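Vos questions sur les lampes de table

Je reçois toujours les mêmes questions depuis que j'ai ouvert ma petite boutique de luminaires d'occasion, alors je réponds ici une bonne fois — et si la vôtre n'y est pas, écrivez-moi !

Vous vendez quelles marques ?
Surtout du Clostley et du Van Dijk, parfois du Hornwood quand j'ai de la chance (ça part vite). Pas de Sanier pour le moment, je n'en trouve plus en bon état.

Quelle ampoule pour un globe blanc ?
Moi je mets une LED blanc chaud, autour de 500 lumens. Au-delà, sur une table où l'on mange, je trouve ça fatigant pour les yeux. Regardez quand même le culot avant de commander, j'ai moi-même un tiroir plein d'ampoules achetées trop vite. 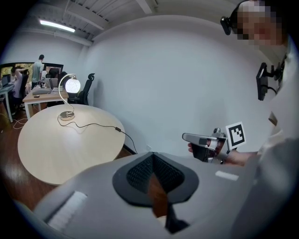 Et le fil, on en fait quoi ?
Ah, le fil ! Sur une table ronde qui n'est pas contre une prise, il faut bien qu'il passe quelque part. Je choisis d'abord le côté où personne ne s'assoit, puis je regarde où tombe l'interrupteur. Avec une lampe à tige arquée comme celle-ci, le cordon noir traverse le plateau en bois clair et descend par le bord, avec le petit interrupteur posé en chemin : on l'a sous la main, c'est pratique, mais on le voit. Si ça vous gêne, demandez-moi un cordon textile beige, je peux le monter pour 11 euros.

Comment nettoyer le globe ?
Lampe débranchée et refroidie, chiffon doux à peine humide, et on sèche tout de suite. Pas de produit à vitres sur le métal, j'ai terni un pied Hornwood comme ça et je m'en veux encore.

Vous livrez ?
Oui, livraison offerte dès 100 euros d'achat. Comptez 2 jours de préparation, un peu plus en août — je ferme l'atelier une partie du mois, mais je lis mes messages.

Contact — © Marijke Vandenberghe — Retour en haut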